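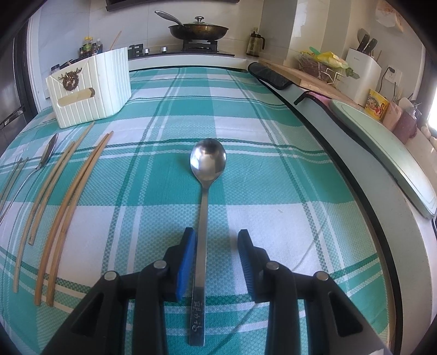 Figure 7-1. Fingers open on either side of a spoon handle, pads facing the handle, before closing.

7. Slipping and dropped flatware

Use this section when the hand gripper picks up a spoon, fork or similar thin item and then lets it turn, slide or fall. It applies to the Pavmont hand gripper with the blue rubber pads. For faults where the fingers do not move at all, go to Section 9.

Most reports of dropped flatware come down to one of three causes: a pad that has moved on its finger, a pad surface with grease on it, or play in the linkage pins. Check them in that order. The pad checks need no tools.

CAUTION: Keep your free hand away from the linkage while closing the fingers. The openings in the side frames get smaller as the arms move and can pinch skin.

CAUTION: Do not use knives, skewers or anything with a point for the checks in this section. Use a table spoon with a flat handle.

7.1 Before you start

1. Stop the recording session and save it. Mark the last item as failed.
2. Lay the test spoon on a cloth or mat. On a bare counter a thin handle sits too low for the pads to get under its edges, and you will see slips that have nothing to do with the gripper.
3. Point the bowl of the spoon away from you and the handle toward you.
4. Leave enough clear space on both sides of the handle for the fingers to open fully.

7.2 Check the pads

1. Open the fingers all the way and look at the inner faces. Each finger must have one pad, seated flat, with no gap along its edges.
2. Press each pad with your thumb and try to slide it toward the fingertip. If it moves, replace it (Section 12). Do not glue it back down.
3. Look for cuts, shiny patches or bits of food on the rubber.
4. Wipe both pads with a lint-free cloth and a little dish soap in water. Wipe again with clean water and let them air dry.
5. Repeat the lift that failed.

Note: Do not use rubbing alcohol on the pads. It hardens the surface, and the slipping comes back worse after a few sessions.

Note: Cooking oil is the usual problem in kitchens. If you work near a stove, wipe the pads every 40 pickups whether or not they look dirty.

7.3 Check the linkage

1. Hold the gripper by the grip with the fingers open and pointing away from you.
2. Take one finger by its tip and move it gently up and down. A slight give is normal. A click is not.
3. Do the same with the other finger.
4. Look at the ends of the silver pivot pins. All of them should sit level with the arm. A pin that stands out on one side has started to walk.
5. Push a walked pin back with the plastic drift from the kit. If it walks again within the same session, take the gripper out of service.

CAUTION: Do not hammer the pins. The black arms can crack at the pin holes, and a cracked arm may let go under load.

7.4 Test lift

1. Center the spoon handle between the pads without touching it.
2. Close the fingers slowly until both pads meet the handle. If one pad touches well before the other, move the gripper, not the spoon.
3. Squeeze to the second stop and lift straight up by the height of your hand.
4. Hold for a slow count of 7.
5. Lower the spoon and open the fingers.

The gripper passes if the spoon stays in place for the whole count on three lifts in a row. If the bowl swings down, you are holding the handle too far from the balance point. Move closer to the bowl and start again before you call it a fault.

7.5 If the test lift fails

Fit new pads and repeat 7.4 once. If it still fails, tag the gripper and return it with its fault sheet. Write down:

- the serial number from the grip
- the pickup count at the time of the fault
- which finger lost contact first, if you saw it
- the kind of item and its handle shape

Use fault code 633 for slip with good pads and 634 for slip with damaged pads. Pads are rated for 1500 pickups. A set that fails early should come back in the bag with the gripper so the supplier, Clernell, can look at it.

Data from failed lifts should stay in the session. Do not delete them or record over them. The Zamfir import tool reads the failed mark and sorts them out on its own.

Questions about fault sheets go to Tamara Bălan at the Clerkon service desk.

Next: Section 8, Fingers close unevenly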